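Plornbridge library drops late fees, and I have a confession

I paid my last library fine in July, and I do mean my last. The Plornbridge Public Library has stopped charging for overdue books as of this month, and anybody who still had old fines sitting on their card has had them wiped. I found out the way I find out most things in this town, by standing in line at the front desk with a tote bag and listening to the conversation ahead of me.

So I asked, got handed a yellow sheet with the new rules on it, and then called the library when I got home because the yellow sheet didn't answer half of what I wanted to know. Here's what I've got for you.

Regular books, audiobooks, magazines and DVDs no longer build up a daily charge. You still have a due date. If you go past it you'll get a reminder by text or email, whichever you signed up for, and then another one. Once a book is 30 days late the library treats it as lost and puts the replacement cost on your account, and you can't check anything else out until that's settled. Bring the book back and the charge goes away. You don't have to argue your case at the desk or explain about the car trunk (mine is always the car trunk).

The old fine was 10 cents a day per item, which doesn't sound like much until you have four kids' worth of picture books under a couch. Plenty of families just quit coming. A woman in line with me said she hadn't used her card since her son was in second grade, and he's driving now! She'd come in that morning to see if it still worked. It did, after they updated her address, and she left with a cookbook and two mysteries.

I should say that I'm not neutral on this. I have been late with library books my whole adult life. I once kept a book about beekeeping so long that I'd given up on the idea of bees before I returned it. I always paid, and I sort of thought of it as my donation, but I also remember being a kid in Protham with a fine I was scared to tell my mother about, and walking the long way home so I wouldn't have to go by the building. I'd have liked a yellow sheet back then.

Not everyone I talked to loves it. A neighbor of mine thinks people will hang on to the new releases forever now, and she's been waiting on the same thriller since spring, so I can see where she's coming from. The library says there's one rule meant for her. If somebody else has a hold on the book you've got, you can't renew it, and your borrowing stops a lot sooner, at 2 days past due instead of the full month. I asked if that would be enough to pry a thriller out of anybody's hands and the person on the phone laughed and said they'd see.

A few things still cost money, so don't come yelling at me. The tool collection (the tile saw, the carpet cleaner, the long ladder and so on) keeps its late charge, because those go out by reservation and somebody usually has a Saturday project riding on them. The museum passes do too. Books borrowed from outside our county system follow the rules of whichever library owns them, and the Protham branch, which shares our catalog but has its own budget, hasn't made the switch yet. If you check something out in Protham and drop it off here, it's Protham's rules that count. I had to have that one explained to me twice.

Printing is still 10 cents a page in black and white and 40 cents in color. The first few pages used to be free for students and that hasn't changed either, just ask for the code.

While I was at it I asked about the book drop, since I know some of you have opinions on the book drop. The one on Kerekes Street is staying where it is. The hinge has been fixed, so you won't need to hold it up with your elbow anymore, and it's going to be emptied in the evening as well as the morning. The drop at the Sulleneo shopping plaza is closed until the parking lot gets repaved, and please don't leave books on the ground next to it. People have been doing that, and then it rains.

The other bit of news is that the community shelf by the side entrance is getting bigger. That's the take-one, leave-one shelf, where nothing's cataloged and nothing's due. They're adding puzzles and board games to it this month, and they'd like donations as long as all the pieces are in there. Tape a note on the lid if you know one's missing - some puzzlers don't mind, and the rest of us would like to be warned. No encyclopedias, no textbooks, no VHS tapes. They were very firm about the VHS tapes.

If your card has expired you can renew it at the desk with a photo ID and something that shows your address. A utility bill is fine, and so is a lease or a piece of official mail. Kids under 12 need a parent along the first time. If you had a block on your account from old fines it should have come off by itself, but the person I spoke to said a few of the really old ones didn't carry over properly when the computers were changed, so if yours still shows a balance, call or stop by and they'll clear it while you wait.

Evening hours are the same as before, with the doors closing at 8 p.m., and the children's room shuts a half hour ahead of that. I'm going over tomorrow with three books from the car trunk, one of them pretty far gone, and I plan to walk in the front door with them like a normal person.
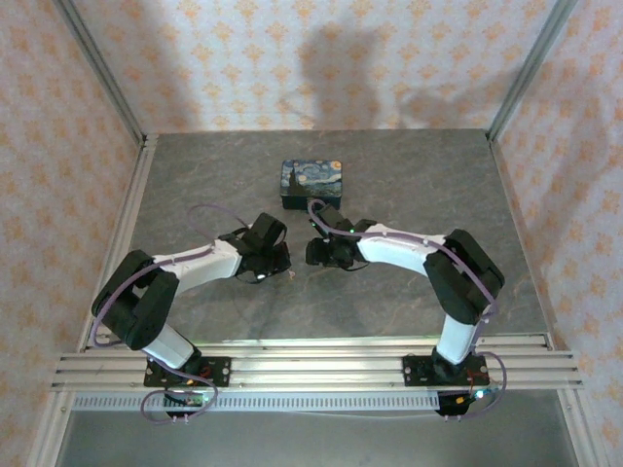 I'll also ask when the Protham branch expects to decide, and add it to this page if I get an answer.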